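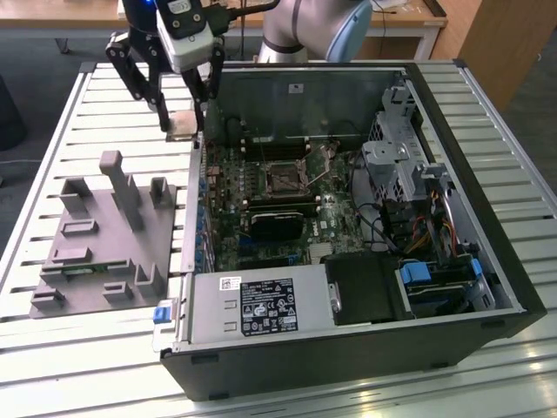 I've been reading a prison memoir by Ingegerd Rustad, published by Halska, and it has eaten my month. She spent 518 days inside, most of them in the laundry. Her chapter on sorting sheets takes the place apart as thoroughly as a Dell with its side panel off, green motherboard and all. I had not expected to care about sheets - I now have opinions.

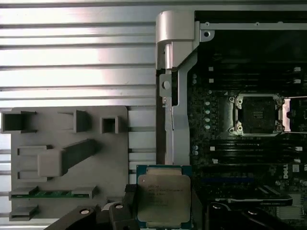 What's next

Helge Løken's history of chain gangs, all 200 pages of footnotes. Paperback's out in May.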